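Home | Galleries | Kitchen | Letters | About
Reading time: 5 minutes

A Plain White Microwave, and a Few Words in Its Favor

June 2, 2019

I have been meaning to put this little gallery together for ages, and a rainy morning has finally given me the chance. Regular readers will know that I have a soft spot for the machines that sit in the corner and do their work without any fuss (you were all very patient with me through the toaster pages!), and the microwave has been waiting its turn for a long time.

We had one in the house at Cloltcombe when I was growing up, a great brown thing with a dial that you turned past where you wanted and then back again, and my mother used it for exactly 2 jobs: warming milk and softening butter. She did not trust it with anything else. I trust them with nearly everything, and my own, an elderly Viklund that I bought secondhand, has made more porridge than I would care to admit. It hums on one note for the whole cooking time and I can tell from the next room when it is nearly finished.

What I like about the kind of oven in this gallery is how simple it is to look at. There's a door, a dark display, a small patch of pale buttons and one good bright one that you can find before your coffee. So many of the newer ones have a menu to get through before they'll heat a bowl of soup, and I'm afraid I lose my temper with them.

The pictures

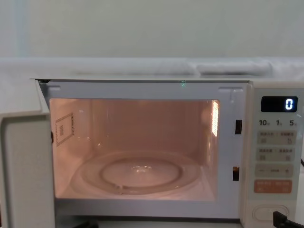 Door open and the lamp on. I do love that peachy light on the inside walls. 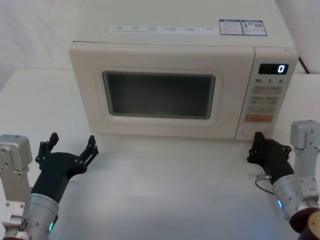 Shut, with a single 0 on the display and that cheerful orange-red button down below the pale ones. The labels along the top are the sort I always mean to peel off and never do.
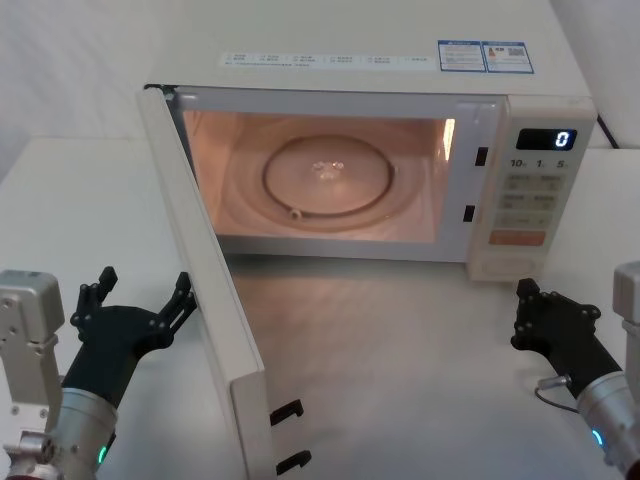
Open again, and a good look at the glass plate, with the two black hooks on the door that go into the slots on the front.

Keeping one nice

Since so many of you write to me about cleaning, I thought I would set down what I do with mine, which has served me well enough for years. I put a cup of water in a big heatproof bowl with a few slices of lemon and a wooden spoon standing in it, and I give it 3 minutes on full power. Then I leave the door shut and go and do something else for a while, so the steam can get to work on whatever has stuck to the ceiling. (It is always the ceiling, and it is always tomato.) Mind the bowl when you take it out, it will be hotter than you think.

After that a soft damp cloth does nearly all of it. I lift out the glass plate once it has cooled and wash it in the sink with the dinner things, and the roller ring from underneath goes in too. The little wheels pick up crumbs and then the plate starts to knock as it goes around, and I lived with that knocking in the Viklund for a whole winter before I thought to look! Wipe the track on the oven floor while the plate is out, and dry everything before it goes back in.

The door wants a bit of care as well. I go around the rim with the corner of the cloth, and over the hooks, but gently, and I never poke anything into the slots they fit into. If a door has stopped closing properly I would stop using the oven and have somebody look at it. Scouring pads I keep well away from the inside. My sister took one to hers and it was never smooth again.

White ones do show every fingerprint, I will grant you that. On the other hand you can see what you are wiping, and they brighten up a dull corner beautifully.

Next month I hope to do rice cookers, if I can get my cousin in Rudusska to send me pictures of hers. She has 4 of them and uses them all at New Year, and she has been promising me a photograph since the last one. If you have a favorite of your own, do write and tell me.

Comments (4)

Marigold
What a treat to see the microwave getting its due. Ours sits on top of the fridge where only my husband can reach it, so guess who makes the popcorn. I'm going to try the lemon this afternoon.

wellen_reader
We had one very like this in our first apartment in Wellen, with the big orange button at the bottom. It outlived two sets of dishes and a cat. I never knew you were supposed to wash the roller ring!

Pete T.
Vinegar works as well as lemon if you don't mind the smell. My wife minds the smell.

Joan in the valley
Could you please bring back the page about bread boxes? I had it saved and now the link goes to the pickle jars. Lovely gallery as always.

Older: Toasters, Part Two | Newer | Back to top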